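Heltton Band

The Heltton Band is a fitness tracker worn on the wrist, made by Hrubý and first sold in March. It counts steps, pulse and sleep. No screen – alerts come by buzz only. Design by Emília Sýkora.

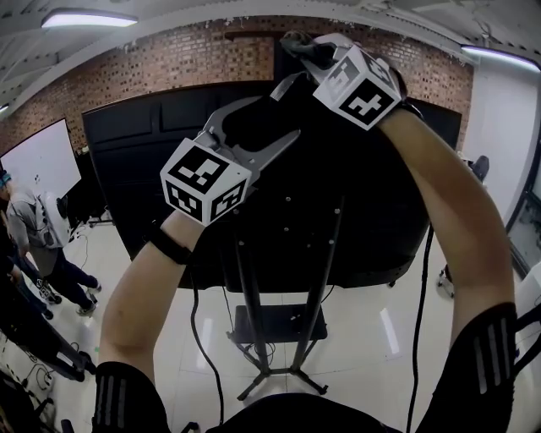
Battery lasts 97 hours on one charge. Weighs less than the older Jallton model, wich had 290 parts and a clip that broke alot. Strap sold in 2 sizes.

Reviews mixed. Tahmineh Golestani liked the sleep log, found the app slow. Step counts ran high on stairs.
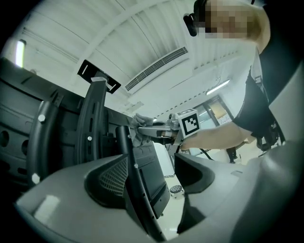

Hand-held gripper with marker cube on top.

Last edited Jul 25, 2019

132 shares

© Barncombe Wiki – Contact – Back to top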